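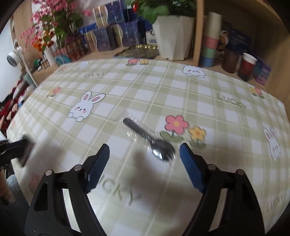
Effie Haldane me preguntó en el ensayo de esta charla por qué no usábamos sencillamente más datos, y añadió que con el presupuesto de Radwan ella habría grabado el triple y se habría ahorrado las cuentas. Empiezo por ahí porque me parece la mejor pregunta posible, y porque la respuesta me tiene contentísimo desde junio.

(Saludar. Dejar la primera foto puesta mientras la gente se sienta.)

Contexto rápido, un minuto como mucho. En Muvala grabamos demostraciones con pinzas de mano: una persona las sujeta, hace la tarea en una mesa cualquiera y la cámara va montada en la propia pinza. El robot aprende después de esos vídeos. Seguro que media sala trabaja con algo parecido, así que no me entretengo en el hardware. Si alguien quiere los planos de los dedos, que me busque en el café.

La tarea de hoy: coger un cubierto envuelto en plástico. Suena a poca cosa, ya lo sé, ¡pero es una maravilla de problema! El plástico brilla y los reflejos cambian con cada movimiento de muñeca. El envoltorio sobresale del cubierto, y la política que teníamos en Stundthorpe cerraba encantada sobre el borde del plástico, a dos dedos de donde estaba el metal. A veces lo levantaba y todo. Otras veces se quedaba con una esquina del envoltorio y el cubierto colgando como un péndulo.

(Pausa. Aquí va el vídeo del péndulo, dura poco. Si no arranca, seguir.)

Primera idea, la obvia: más demostraciones. Pasamos de 349 a 800 en la misma mesa y con el mismo mantel. La tasa de agarre correcto apenas se movió. Tengo la curva, la enseño deprisa, es casi una recta horizontal y me da un poco de pena cada vez que la veo.

Segunda idea, y aquí viene lo bonito. Miramos en qué se fijaba el modelo justo antes de cerrar los dedos. Se fijaba en los dibujos del mantel. Habíamos grabado tanto en el mismo sitio que las flores y las letras estampadas le servían de mapa: si veía tal flor a tal distancia, cerraba. Movías el mantel un palmo y se iba a coger el aire con una seguridad tremenda.

Entonces el método, que llamamos Grarkwood por razones que no caben en la charla. (Si preguntan: era el nombre de la carpeta.) Son dos piezas.

Una. En lugar de repartir las demostraciones por número, las repartimos por fondo. Pocas tomas en cada mesa y muchas mesas. Casas de verdad, con su mantel estampado, sus plantas y las cosas de la estantería asomando por detrás. Con 630 demostraciones repartidas así superamos a las 800 de la mesa única, y por bastante.

Dos. Durante el entrenamiento añadimos un objetivo auxiliar: dadas las dos puntas de los dedos, predecir qué punto del objeto rígido queda entre ellas. Al plástico no le hacemos caso en la etiqueta. Son etiquetas baratas, las sacamos del fotograma del cierre y las propagamos hacia atrás. El modelo tiene que aprender que el brillo del envoltorio y el brillo del metal son dos cosas distintas, y lo aprende. La primera vez que vi los mapas de atención pegados al mango me levanté de la silla.

(Diapositiva de los mapas. Señalar el mango, luego las puntas. No correr.)

Números. Evaluamos en mesas que no estaban en el entrenamiento, 50 intentos por condición. No voy a leer la tabla, está en pantalla. Fijaos en la última fila, la de las dos piezas juntas, y comparadla con cada pieza por separado. Yo esperaba que se sumaran y ya está. Hay algo más que una suma, y todavía no sé explicarlo bien. Se me ocurre que la variedad de fondos deja sin atajo al modelo y el objetivo auxiliar le dice adónde mirar en cuanto se queda sin él, pero eso es una hipótesis y quiero que quede dicho así.

Lo que sigue fallando:
Los cubiertos pegados al borde de la mesa.
Los envoltorios mates, donde casi no hay reflejo. Curioso, ¿verdad? Pensábamos que serían los fáciles.
La coordinación de las dos pinzas cuando una se mueve rápido y sale borrosa. Ahí perdemos la referencia de la segunda mano y tardamos en recuperarla.

Volviendo a la pregunta de Effie. Grabar el triple en la misma mesa no nos habría sacado de la recta horizontal. Grabar el triple en el triple de mesas, probablemente sí, y me encantaría hacerlo. Lo que puedo defender hoy es que, con el mismo rato de grabación, cambiar de mesa a menudo nos rindió mucho más que quedarnos quietos. Cambiar de mantel cuesta muy poco. Probadlo con vuestros datos y escribidme, sobre todo si no os sale.

(Si sobra tiempo: la ablación sin propagación hacia atrás. Si no sobra, saltar a los agradecimientos y abrir preguntas.)

Agradecimientos: el equipo de Stundthorpe, Radwan por las pinzas de repuesto, y todas las personas que nos prestaron su mesa.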